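3.2 Tri et pliage des textiles courts

Les textiles de petite taille (serviettes, lavettes, torchons) forment la part la plus variable du corpus Nolleso. Sur les 771 pièces relevées, 188 sont rangées par les ménages sans pliage complet : elles sont froissées, roulées ou simplement pliées une fois avant d'être posées dans un bac. Bakilana avait déjà noté cette tolérance dans les foyers de Treltard, où le bac tient lieu de limite et où l'ordre intérieur compte peu.

Nous distinguons trois états de la pièce : étalée, en bande et en tas. Le passage par la bande, obtenue par plis parallèles au grand côté, réduit l'encombrement sur le plan de travail et facilite la dépose dans un contenant étroit.

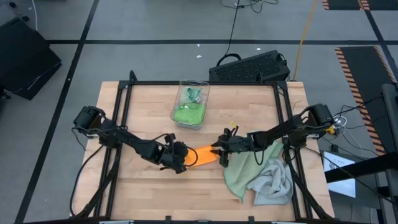
Figure 4. Textiles de couleurs unies sur un plateau en bois clair. Le tissu orange forme une bande étroite ; les tissus bleu canard et vert citron se trouvent dans le bac transparent.

Le choix d'un bac transparent suit la grille d'Agyeman : la couleur reste lisible à travers la paroi, ce qui dispense d'étiquetage. Les participants interrogés (30 personnes, 6 ménages) citent ce critère avant la capacité. Les grandes pièces posent une autre difficulté, car elles se chevauchent dès qu'elles sont étalées et leurs bords deviennent difficiles à suivre. Elles sont traitées séparément en 3.3, avec le protocole Pralleo.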